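Robot Teleoperator, Garment Handling (part time)

Print this page | E-mail this page

Employer: Erraji
Project: Mimus
Location: Riven building, Urnen site, on-site only
Openings: 2
Pay: $31 per hour, training hours included
Start: June

Summary

Erraji is hiring two part-time operators to record demonstrations for Mimus, a learning system for two-arm handling of clothing and household textiles. Operators control a pair of tabletop arms through a matched pair of hand controllers and carry out short tasks, mostly spreading, folding and stacking. Each completed task is stored as an episode. The episodes are used to train a control policy, and the policy is then run on the same type of station and scored.

The position is an operator position. It does not involve programming, and it does not lead automatically to an engineering role. Applicants who want to write software should look at the separate Mimus engineering listings.

What the work consists of

A shift is divided into recording blocks with a break between blocks. At the start of a block the operator loads the task sheet, which gives the garment set, the start condition and the end condition. The operator then prepares the table, starts the recording, performs the task with the arms, stops the recording and marks the episode as accepted, rejected or failed. These three marks have fixed meanings:

Accepted: the end condition was met and no reset or hand contact took place during recording.
Rejected: the recording has a fault unrelated to the handling, such as a dropped camera stream, a stalled joint or a wrong start condition.
Failed: the start condition was correct and the equipment worked, but the end condition was not met.

Failed episodes are kept. They are used in training the part of the system that detects when a fold has gone wrong. An operator who marks a failed episode as rejected removes useful data, and an operator who marks it as accepted does more damage than that. Accuracy in marking counts for more in this job than the number of episodes recorded.

Start conditions vary on purpose. A shirt may start flat, half turned over, bunched, with a sleeve trapped under the body, or inside a bin. The task sheet states how much of this variation the operator chooses and how much is fixed. Where it is left to the operator, the choice should be spread out. People tend to drop a shirt the same way every time, and a policy trained on one person's habits does poorly on anyone else's table. A short review of start conditions is done at the end of every shift, using the first image of each episode.

Recording is done at a steady pace. Long pauses in the middle of a motion teach the system to pause. If you need to think, stop the arms, reject the episode and begin again. The same applies to coughing fits, phone calls and questions from the next station.

The equipment

The stations are identical in layout. Each has two arms on a common base plate, a gripper on each arm, a light-colored tabletop and plain walls on three sides. Cameras are fixed and must not be moved by operators. A station with a shifted camera is closed until it has been calibrated again, and episodes recorded since the last good check are set aside for review.

The controllers are held in the hands while standing. They are light, but the arms of the operator are raised and unsupported for much of a block. Trigger travel sets the gripper opening. There is no force feedback, so the operator judges contact by eye from the behavior of the cloth. Most new operators grip too low during their first week and press the fingers into the table. The controller software limits the downward force, but repeated contact wears the fingertips, and worn tips have to be logged and changed.

Cables are checked at the start of every block. The loops at the wrists need enough slack for full rotation and must not lie where a sleeve can catch on them. If a cable is under tension in any pose on the check card, the station is closed and reported. Operators do not reroute cables themselves.

Duties

Record episodes according to the task sheet and mark them correctly.
Prepare and reset the table between episodes.
Run the start-of-block check on joints, grippers, cables and camera views.
Keep the garment log up to date, including stains, stretched collars, loose threads and shrinkage after washing.
Write short text labels for each episode in the format given. Labels describe the garment and the result. They do not describe effort or opinion.
Report faults at the time they occur.
Take part in the label review, in which operators mark each other's episodes without seeing the original mark.

Target volume

A trained operator is expected to record 300 accepted episodes per month on a part-time schedule. Failed episodes are counted separately and carry no penalty. Rejected episodes are looked at only if they come from one station, in which case the station is inspected before the operator is asked anything. There is no bonus tied to volume. We removed it after an earlier collection round in which the episodes became shorter and the folds became worse.

Requirements

Able to stand for a full recording block and to hold both forearms raised in front of the body.
Normal or corrected vision, including depth judgment at arm's length. The color of a garment often has to be named in a label. Color vision deficiency does not exclude an applicant, as the garment log carries color names, but please mention it so that the log display can be set up accordingly.
Able to use both hands independently. Left-handed and right-handed applicants are equally suitable.
Able to read and follow written procedures in English and to write one clear sentence per episode.
Patient with repetition. The same shirt will be folded many times in one shift.
Legally entitled to work at the Urnen site.

Useful but not required

Experience in laundry, tailoring, retail folding, theater wardrobe or hospital linen service. Experience with remote-controlled equipment of any kind, including cranes, inspection vehicles and model aircraft. Video game experience is neither an advantage nor a disadvantage in our records, and it need not be listed.

Hours

The Riven building runs a morning shift and an afternoon shift. Operators are assigned to one of them and stay on it for the length of the contract. Swaps are possible when both operators and the shift lead agree in writing. There is no night work. Recording stops during calibration, and operators on shift are paid for that time and given labeling work.

Training

Training is done on the station that the operator will use. It begins with the arms empty, continues with small towels and moves on to T-shirts. Long sleeves, hoods and buttoned shirts come later and are assigned only to operators whose T-shirt episodes pass review. Episodes recorded in training are kept apart and are not used by Mimus.

Data and privacy

The station cameras point at the table and the arms. An operator's hands may enter the view during a reset. Resets are trimmed before training, but the untrimmed files are retained for fault tracing, and applicants should be aware of this. Controller motion is stored under an operator number. Motion records are not used to assess health, attention or suitability for other work. Audio is not recorded.

Garments are supplied by Erraji. Please do not bring your own.

Safety

The arms move only while the hold switch on the controller is pressed. Releasing the switch stops both of them. Hands stay out of the work area while the hold light is on. Long hair is tied back, lanyards are removed, and loose cuffs are rolled. Any contact between an arm and a person is reported, including contact that seems trivial.

How to apply

Send a resume of one page and a short statement through the application form for the Urnen site, with the reference Mimus operator. The statement should say which shift you prefer and describe one repetitive task that you have done for a long period, paid or unpaid. A cover letter is not needed. Suitable applicants are invited to a paid work sample at a station. The result is sent to every person who attends, with the marked episodes attached.

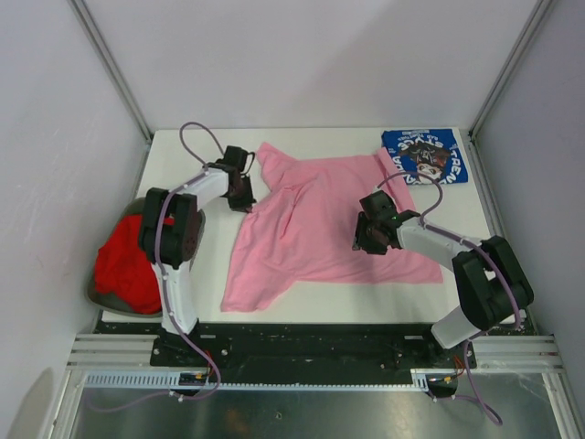 The work sample tests observation before it tests handling, and the first part is done without touching the controllers. Applicants look at a station and write down its state in the form used for episode labels. With the table set as it is here, a sufficient entry would be: pink T-shirt at center, flat, slightly rumpled, collar toward the back; folded blue garment with printed front at back right, partly under the edge of the pink shirt; crumpled red cloth in the bin at far left. The overlap between the pink and the blue is the item most often left out, and it matters, as a grip taken at that edge can pick up both pieces. Lettering on a print may be copied as far as it can be read, so "STYLE" is acceptable and a guess at the rest of a partly covered word is marked down. The second part is a single fold with both arms, recorded and marked by the applicant. A failed fold with the correct mark is a pass.

Contact: Erraji, Mimus operator hiring, Urnen site | Copyright Erraji. All rights reserved. | Back to top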